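Notebook > Bench 3 > Gripper trials

Reading time: 3 min

March, started 9:10

Second round of finger comparison on the Drolell arm. Last round was the stock Kováčik parallel jaws, this one is the angled paddle fingers from Lidska. Same arm, same controller, same wrist camera. Only the fingers and the mounting screws changed.

Swap took longer than it should have. The Lidska hubs want a shorter screw than the ones in the drawer and I bottomed out two of them before I noticed. The short ones are now in the bag taped inside the lid of the tool case. Please put them back there.

Re-zeroed the gripper after mounting. Controller reports full open at 807 counts with the new fingers. Vasylyna had a different number written on the whiteboard from the Kováčik jaws, so I erased it. Don't copy settings across from the old config file, the closing limit in there will drive the paddles into each other. Saved a new one as lidska_a.

Tried three speeds on close. The slow setting is fine. Medium is fine on anything stiff. On fast the tips bounce when they meet the part, and the force reading spikes and then drops out for a moment, which the controller takes as a lost grip. I could filter that, but would like to see first if it's the fingers or the bus. Zdislava thinks the bus. She had the same dropout on the Borkdale gripper before they changed the cable.

Foam pads, ten picks each on slow:

Kováčik jaws (from last time): 9 of 10. The miss was a pinch too close to the corner.
Lidska paddles: 10 of 10, but two came up tilted.

The tilt bothers me more than the miss. A missed pick just gets retried. A tilted pad catches on whatever it's being put into and then the arm is pushing on foam, and the controller doesn't see much force from that. I'd want a check on pad angle before the place move if we keep these.

Noon — moved on to what the wrist camera gets with the wider fingers on. This was Zdislava's worry from the start, that the paddles would block the part of the view we use for lining up. 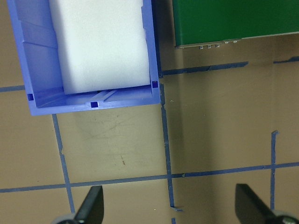
The paddles sit low in the view at this opening, one toward each side, and the middle stays clear. Good enough for lining up, I think. I can see the front wall of the blue bin with the foam in it, and the pins on the lower edge of the green board show up as bright spots, which should help if we ever use them as a reference. The left finger comes in right next to one of the vertical tape lines and hides part of it, so the grid fit shouldn't lean on that line. The long horizontal one slopes a little and the central vertical has a jog near the bottom. I'd use the crossings and leave the edges alone, or put down fresh tape and measure it properly.

Exposure left on manual. Auto hunts whenever the fingers move.

To do:
- fast close again with the other cable
- pad angle check, ask Vasylyna if her old script still runs
- same camera check with the paddles closed
- order more short screws

Stopped at 3. Arm parked, air off, lidska_a is still the loaded config.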